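About Custus Produce

Custus Produce packs and ships root vegetables and brassicas for wholesale, retail and processing customers. The company was formed in 2006 and trades from a packhouse at Linham, with a second cold store at Urnville. It is privately owned and is not part of a growers' cooperative.

What we handle

Carrots, parsnips, swede and celeriac make up the larger part of the tonnage. White and red cabbage are handled from autumn through to spring. Savoy and pointed cabbage are handled in season only and are not stored. We do not deal in salad crops, potatoes or soft fruit, and enquiries for these are passed to the Yakubu market desk, which acts as our agent for mixed loads.

Crops come from 14 contracted farms. Contracts are agreed by area, with the variety and drilling period fixed before the seed is ordered. Each field is given a lot number at drilling, and that number stays with the crop through lifting, washing, grading and despatch. A customer who quotes the lot number on the label can be given the field, the lifting date and the store temperature record for that lot.

Grading and packing

Roots are washed, polished where the specification asks for it, and sized by diameter. Material outside the size band goes to processors if it is sound, and to stock feed if it is not. Cabbage is trimmed by hand at the field edge and again on the line.

Standard packs are nets, lined cartons and bulk bins. Retail packs in printed film are made to order, with a minimum run of 200 cases. Artwork must be approved before film is ordered, and changes made after that point are charged at cost. Returnable bins remain our property and should be sent back clean and stacked.

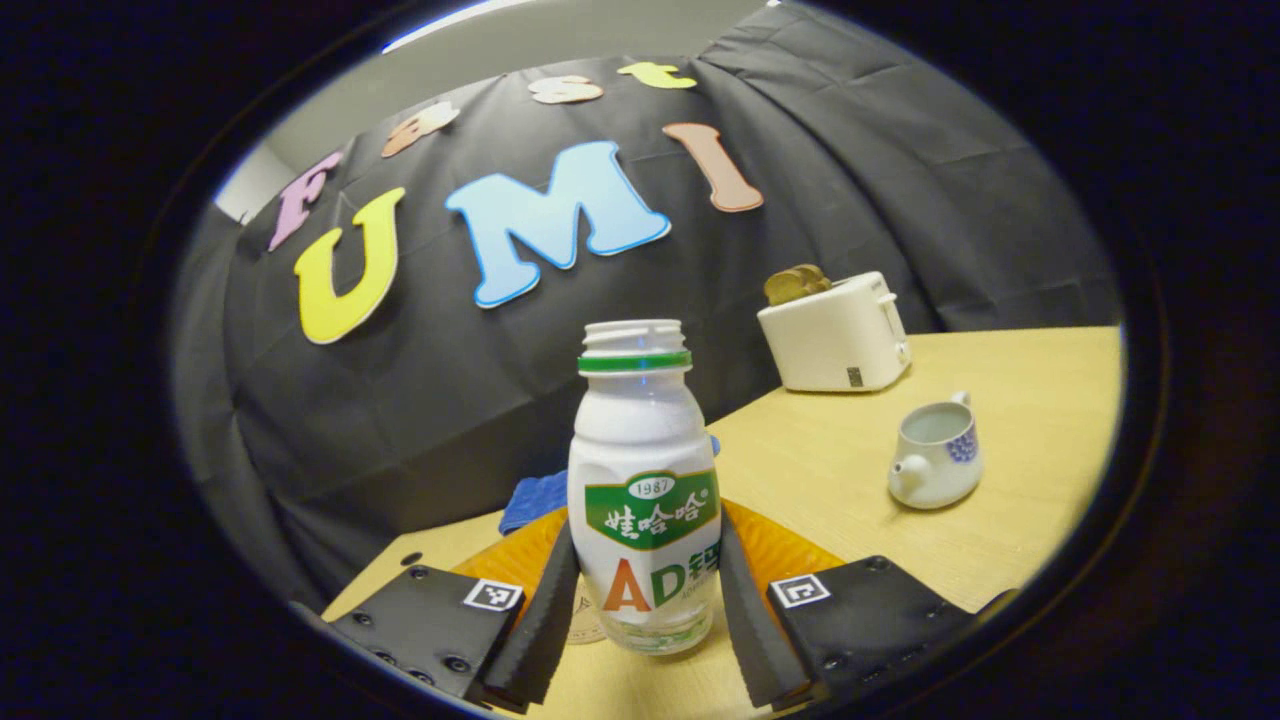
Linham, May

The last stored carrots have been cleared and store 2 is closed for the annual clean and refrigeration service. New-crop bunched carrots will follow once the early fields reach size. Cabbage supply continues from the overwintered crop, with a narrower range of head weights than in winter. Customers with standing orders for swede should confirm volumes with the sales office before the change of season.

Storage

The cold stores are held at between 0 and 1 degree, with humidity kept high to limit weight loss. Doors are alarmed, and temperatures are logged continuously in each bay. Cabbage intended for long storage is kept apart from all other crops. Stored lots are sampled at intervals for rots, sprouting and internal browning, and a lot that fails is moved forward for early sale or withdrawn.

Water and waste

Wash water is settled, screened and used again for the first rinse. The final rinse is always fresh water. Soil recovered from the settling tanks is returned to land under agreement with the farms concerned. Trimmings go for feed.

People

Technical matters, including specifications, residue testing and complaints, are the responsibility of Duyên Lục, technical manager. Complaints should be made within 24 hours of delivery and should include the lot number and the delivery note. Quality claims without a lot number cannot be traced and may be refused.

Collections and deliveries

Collections from Linham are by booked slot from 6 am. Drivers must report to the weighbridge before entering the yard. Urnville is a store only and has no collection counter. Part loads of up to two pallets can be added to existing delivery rounds where space allows.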